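Radadmont picture house: restoration plan raises more questions than seats

Supporters of the old Nendano cinema today gave a guarded response to plans published by its new owner, Fiven, which promise 700 seats and a reopening in January. The building has been shut for 67 months and has heard promises before.
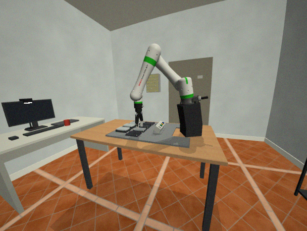
The gripper above the light wooden table.

Fiven says the work will be paid for by ticket sales and a public appeal. We have read the plan twice and can't find a budget for the roof, which leaked under the last three owners. 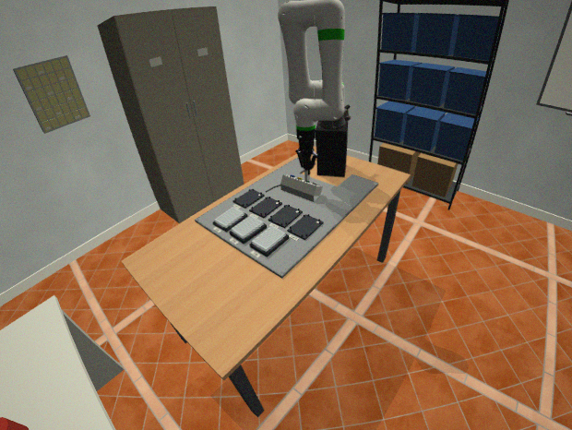
Friends of the Nendano – Press Desk

A petition of 2,000 names asked for the original balcony to be kept. The plan calls it "under review" – a phrase we remember from the organ, last heard of in a shed at Yoon.
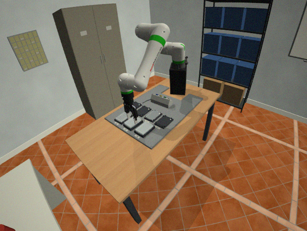 What we are asking for

A costed list of works, a date for the roof survey, and a plain answer on the balcony. We would also like to know who will choose the films, as the plan gives this one sentence.

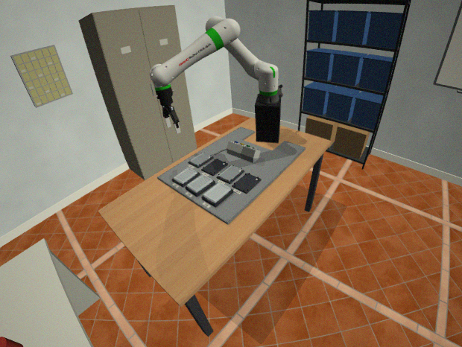
Until those answers arrive we will not be urging anyone to give to the appeal. Members may of course do as they like with their own money. The full reply to Fiven can be read at Radadmont library during opening hours.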